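Notes on table linen: washing, stain removal and storage

These notes cover cotton, linen and cotton-polyester tablecloths in regular kitchen use. Silk, lace and anything with metallic thread should go to a cleaner.

## Before the first wash

Check the label for fiber content and maximum temperature. If the label is gone, treat the cloth as cotton and wash at the lower of the two settings given below. Measure the cloth before washing and write the length on the inside of the hem in laundry pen. Untreated cotton loses 3 to 5 percent in the first hot wash, linen a little more. A cloth with a short drop to begin with may no longer clear the table edge afterward.

Test dark or printed cloths for color loss. Wet one corner, press it between two pieces of white paper towel with a warm iron, and look at the paper. Any color on the paper means the cloth is washed alone, cold, until the test comes up clean.

## Stains by type

| Stain | First step | Second step |
|---|---|---|
| Red wine | Blot, then cold water from the back | Oxygen bleach soak |
| Butter, oil | Dish soap, worked in dry | Warm wash |
| Tomato sauce | Scrape, cold rinse | Dish soap, then sunlight |
| Coffee, tea | Cold rinse | White vinegar, 1:2 with water |
| Egg | Cold water only | Enzyme detergent |
| Candle wax | Chill and scrape | Iron through brown paper |
| Beet, berry | Cold water from the back | Oxygen bleach soak |

Hot water sets egg, milk and blood. Do not use it on these until the mark is fully out.

Oxygen bleach soak: 15 grams of powder per quart of warm water, two hours, then rinse. White cloths may be left overnight. Never mix any bleach with vinegar or ammonia. Chlorine bleach weakens linen and yellows most polyester blends, and it is not used anywhere in these notes.

Dish soap should go on oil stains before any water does. Wait ten minutes, then add water a spoonful at a time. Colored soaps can leave a faint tint on white cotton, so a clear one is the better choice.

## Washing

- Cotton, white: 140°F, full cycle
- Cotton, printed or dyed: 105°F
- Linen: 105°F, low spin
- Blends: 105°F, low spin, remove at once

Fill the drum no more than two-thirds. A large cloth washed with napkins tends to wrap around them, and the middle of the bundle stays soapy. Wash napkins separately or put them in a mesh bag.

Delwyn Pearce, who pressed linen for a hotel laundry before taking over these notes, adds a second rinse to every load in hard water areas. Gray, stiff cotton is usually detergent left in the fiber. Half a cup of white vinegar in the final rinse clears most of it in two or three washes.

## Drying and pressing

Line dry over two parallel lines if possible, with the hems hanging free. A single line leaves a crease across the center that is hard to press out. In a dryer, use medium heat and stop while the cloth is still damp.

Press on the wrong side first, working from the center toward the hems. For checked or lined patterns, keep the iron moving along one set of lines. Pushing across the bias stretches the weave and the pattern will no longer run true to the table edge. Linen needs the highest setting and real dampness. If it has dried out, mist it, roll it up and leave it for 20 minutes.

## Storage

Roll cloths on a cardboard tube wrapped in acid-free tissue. If they must be folded, change the fold lines each time. Do not starch before storage, as starch attracts silverfish. Keep cloths off bare wood shelves, which can leave brown marks in a single summer.

Refold or reroll anything that has not been used since February.
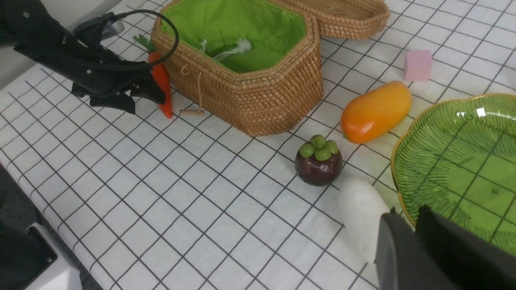

Cloths too worn for the table can be cut down into napkins. Allow an extra inch on each side for a double-turned hem, and cut from the drop, where the fabric has had the least wear.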